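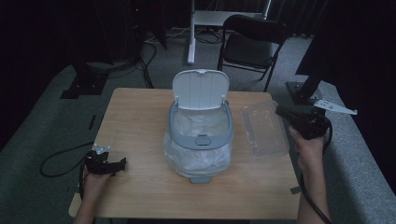

Stullier James Audience Voting Set, 100 handsets

Stullier sells the James as "the eviction-night experience, in your own hall." We stock it because people ask for it, and we would take that line with a good deal of salt. What you get is a set of keypads, a receiver and a program that draws bars on a screen. If your contestants are dull, the bars will be dull too.

What it does well

Votes come in fast and the running totals can be hidden from the room until the host wants them. Each handset can be limited to one vote per round. That stops the simplest kind of cheating, though it won't stop a contestant's aunt from borrowing the keypads on either side of her. Stullier calls the system "tamper-proof." We don't.

What to doubt

The range is given as 800 feet. At the Sakbridge talent final last April we had dropped votes at the back of a hall much shorter than that, and moving the receiver onto the balcony rail only partly fixed it. Test it in your own room, with people in the seats.

The "drama mode" adds a drumroll and delays the result by 20 seconds. It can be turned off. Most of our customers do.

The phone voting add-on is sold separately and we have yet to see a reason to buy it for a live crowd. Viewers at home are another matter, but then you will need someone to check for repeat votes, and the software is not much help with that.

Rental

Holatwood rents the full set by the weekend. Smaller shows can take a case of 20 handsets with the same receiver. Batteries are included, spares are not. Missing handsets are charged at the replacement price, so collect them before you read out the winner.

Holatwood Stage & Show Hire, Sakbridge | Contact us | © 2018 Holatwood | Back to top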